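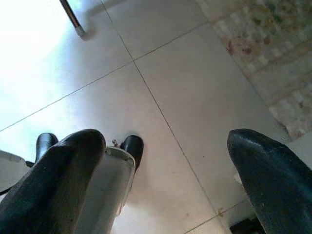
Figure 2. Floor, seen from close to its own level.

4.2 The floor as a place to put things

Our coding scheme began with a list of surfaces on which a household might reasonably set something down: tables, counters, shelves, beds, chairs, windowsills, the top of the refrigerator. The floor was left off. It was treated as the thing that held up the other surfaces, and objects found on it were to be coded as "fallen" or "in transit." This arrangement survived the first two home visits. By the third, the "in transit" category had more entries than every table in the study combined, and some of the objects in it had been in transit since December.

We therefore recoded the full set of 3,522 object placements with the floor as a surface in its own right (Figure 2). The 28 participating households took this better than the authors did. Most were aware that they kept things on the floor and could say why, at length, while stepping over them.

Three kinds of floor placement could be separated with fair agreement between coders. The first we call parking. A parked object has a proper home somewhere else and has been set down for a short time, such as a bag inside the front door. Participants were confident that parked objects would be moved "tonight" or "when I go up." We did not dispute this, but we did come back, and many of the objects were there to greet us.

The second kind is staging. Staged objects sit on the floor at the start of a route they are meant to travel, and the foot of the stairs is the classic site. Staging differs from parking in that the position carries a message. A stack of folded towels on the bottom step asks the next person going up to take it along. In shared households the message was widely understood and widely ignored, and several participants described walking past a staged pile as a skill acquired over years of marriage. In homes without stairs, staging moved to doorways, where it worked slightly better, perhaps on account of the bruised toes.

The third kind, settlement, covers objects that live on the floor and have no other address. Shoes make up the largest share. Settled objects were rarely described as untidy. When asked to show us something out of place, one participant pointed to a magazine on a chair and did not mention the exercise bench beside it, on which the chair's former contents had been living for years, or the box of cables under that. The box had been packed for an earlier move and had come through it with its tape intact.

The boundary between parking and settlement gave us the most trouble. An early draft of the codebook set it at one week. Edem Ankrah, who coded the hallway material, objected that by this rule his own suitcase had settled. The limit was extended to six weeks, which satisfied the rest of the group and most of the suitcase.

We also looked at whether storage products drew objects up off the floor. Eleven households might have been a more comfortable number for this comparison, but only six owned a suitable product and were willing to discuss it. Four had the Lenex stacking crates and two had the Kellano open basket. In all six homes the product itself stood on the floor. The crates did reduce the count of separate floor objects, in the sense that a crate holding nine shoes was coded as one crate. Whether this counts as tidying is a question on which the literature is divided and the owners were not. They considered the matter closed, and in two cases so was the lid, under a second layer of shoes.

Earlier accounts of household clutter give floors little attention. The Nutsugah inventory, from which we borrowed most of our object classes, records furniture and what is on it, and stops there. The Dodach room protocol does include a line for floor items, but directs the visitor to ask that these be picked up before recording starts. We followed this instruction once, during piloting. The participant gathered everything in both arms, looked for somewhere to put it, and chose the bed. At bedtime, we were later told, it all went back.

Floor placements were also the hardest to photograph usefully. From standing height, rugs and furniture legs hid a good part of what we wanted, and anything under a sofa had to be coded from the owner's recollection. Recollection was poor. Section 4.3 reports what was found when the sofas were moved.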